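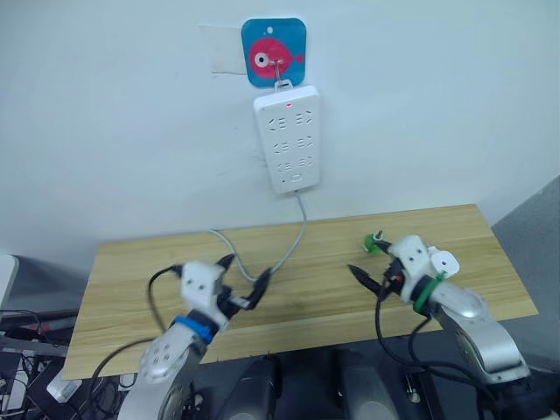 Electrical and fire walk-round, Salminen building, ground floor and store
3rd November. Checked by Leena Heinonen, copy to Hertta Rautiainen.

Marks: **OK**, **Fix** (before the next round in December), **Ask** (I could not decide it myself).

## Leads and sockets

- [x] Power strips off the floor: **OK**. The white one on the wall hook has its light on. Adhesive hooks must be pulled by hand at every round, and a strip with many heavy plugs should get a screwed bracket.
- [x] No strip plugged in to another strip: **OK**. In spring we had this in the copy room, now it is gone.
- [ ] Cables free of damage: **Fix**. The lead of the Kelent fan heater has a split near the plug. I have put it away in the store with a note on it. Please do not tape it and bring it back.
- [ ] Kettle and microwave in own wall sockets: **Fix**. The kettle is again on the extension behind the fridge.
- [x] Test button of the residual current device: **OK**, it tripped at first press.

## Fuse board

- [x] Door closes, key in its place.
- [ ] Circuit list readable: **Fix**. Lines for the store are written over so many times that I cannot say which fuse is for the freezer. Hertta, you have maybe the old list from Murkis?
- [ ] Free space in front, 900 mm: **Fix**. Folding chairs were stacked there. I moved two of them, the rest are too heavy for me alone.

Meter readings for the file: day 2,863, night 1,643.

## Exits and extinguishers

- [x] Main door opens without key from inside.
- [ ] Back door: **Ask**. It opens, but the lower edge drags on the mat. Is it the mat or the hinge?
- [x] Extinguisher in corridor: gauge in green, pin and seal in place.
- [ ] Extinguisher in kitchen: **Fix**. The service label is missing. Flukovberg did the last service, so they should have the date.
- [x] Exit signs lit, also the one above the stairs which was dark last time.

## Comments

The store is much better than before and I thank those who cleaned it. The cardboard beside the heater pipe should still go out this week.

L.H.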